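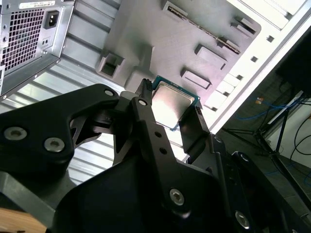 Thermal paste

Thermal paste, also called thermal compound, thermal grease or heat sink compound, is a soft material placed between a part that gives off heat and the metal block that carries the heat away. It is best known from desktop computers, where a thin layer goes between the processor and its cooler. It is also used in power supplies, amplifiers, LED lamps and car electronics.

Purpose

Two metal surfaces that look flat still touch at only a small share of their area. The rest is tiny gaps filled with air, and air is a poor conductor of heat. Paste fills these gaps. It conducts heat far less well than copper or aluminum, so the layer should be as thin as it can be while still covering the contact area.

Most desktop processors have a metal lid called a heat spreader, which protects the silicon die and gives the cooler a larger surface to press against. The paste between lid and cooler is the outer of two layers. The inner layer, between die and lid, is put in at the factory and is seldom touched by owners.
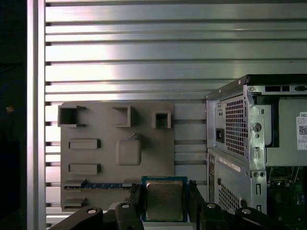 A processor and a mock motherboard panel.

Composition

A typical paste has two ingredients: a carrier and a filler. The carrier is often silicone oil, though some makers use other synthetic oils. The filler is a fine powder that does most of the conducting. Zinc oxide and aluminum oxide are common in low-cost white pastes. Gray pastes may contain aluminum or silver powder, and carbon-based fillers are also sold.

Liquid metal compounds are a separate group. They are alloys of gallium, usually with indium and tin, and conduct heat much better than oil-based pastes. They also conduct electricity and attack aluminum, so they are kept to copper or nickel-plated coolers.

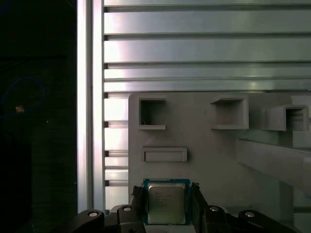 Milan Michiels
Contributing editor, computer hardware
October 16, 2025

Application

Old paste is wiped off with a lint-free cloth and isopropyl alcohol before new paste goes on. Common methods are a single dot in the center, a line, a cross, or an even coat spread with a plastic card. On an ordinary square heat spreader the differences between them are small – mounting pressure from the cooler spreads the paste in each case. Large or long processors need more than one dot.

Too little paste leaves bare spots. Too much is mostly squeezed out at the sides, which makes a mess and, with a compound that conducts electricity, can cause a short. A cooler that has been lifted after mounting should be cleaned and given fresh paste, as lifting traps air in the layer.
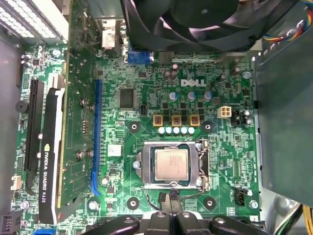

Dell motherboard with a processor in the socket.

Aging

Oil-based paste changes with time. The carrier can slowly separate from the filler, leaving a dry, chalky layer. Repeated heating and cooling also works paste toward the edges, an effect known as pump-out. It is more of a problem on bare dies, as in laptops and graphics cards, than on processors with a lid. Rising temperatures or a louder fan may point to worn paste, but dust in the cooler gives the same signs and is checked first.

Alternatives

Thermal pads are solid sheets cut to size. They can bridge wider gaps and are used on memory chips and voltage regulators. Phase-change pads are firm at room temperature and soften in use, at 60 °C or below depending on the product. Graphite sheets do not dry out and can be reused with care, though they conduct electricity. Thermal adhesive holds small heat sinks in place without screws and is hard to remove.

See also: Heat sink; Heat pipe; Heat spreader; Thermal conductivity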